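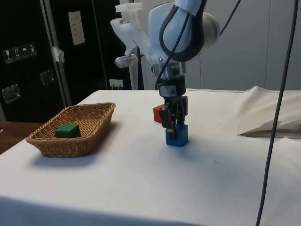
Gripper closed on a blue cube, red cube behind

Search this site Enter keywords Go

Print this page | E-mail this page

Speaker Notes: Keeping Work Phones in Service Longer
Beverley Whiteley, Tondbridge Mobile Services Office
May session

Opening

Welcome attendees and thank Ashok Vashisht for the invitation to Prullbridge. State the scope at once: this talk covers the phones issued to field staff. Tablets and personal devices are handled under a separate policy and will not be discussed.

The office manages 900 phones. Until last spring each one was replaced on a fixed two-year schedule, whatever its condition. Under the present arrangement a phone stays in service until it fails inspection or stops receiving security updates. (Pause for questions on updates. They always come early.)

What the inspections found

In the first round, 213 phones were sent in with a complaint of poor battery life. Most had a worn battery and no other fault. A fair number had nothing wrong with them at all. The screen had been left at full brightness, or a mapping application was running all day in the background.

Read out the comment from the Carby depot: "We were charging at lunch and assumed the phone was finished." Mention that Carby now checks the settings page before filing a request.

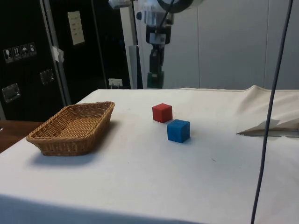 Charging practice

Staff are asked to observe the following.

- Use the charger issued with the phone.
- Unplug at 80 percent where the shift allows it.
- Do not leave a phone on a vehicle dashboard in direct sun.
- Report a swollen case the same day, and do not charge that phone again.

The standard model has a 4,000 mAh battery. Explain the unit briefly for those who do not buy equipment. Then move on; the last audience spent 10 minutes on it.

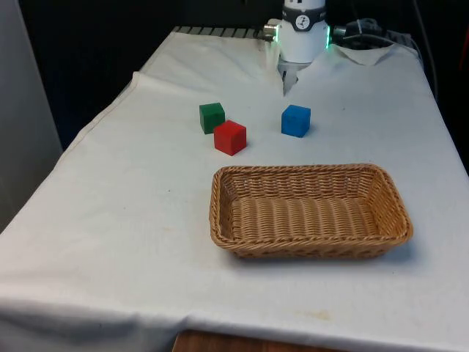 The most frequent request in the staff survey was for a notification light. The older model had a small one above the screen, and the current model has none, so staff wake the phone many times an hour to see whether a message has come in. Other equipment still makes good use of such a light. The strip on the side of the robot arm's wrist glows bright green against the white housing and is easy to pick out. Our next purchasing specification will list a status light as desirable, though it will not be a condition of award.

Returns

Phones go back to Roy at the Tondbridge stores counter, with the SIM card left in and the screen lock removed. Locked phones cannot be reissued and are held until the user is reached. Forms are on the side table. Questions on lost phones should go to Ashok Vashisht after the session.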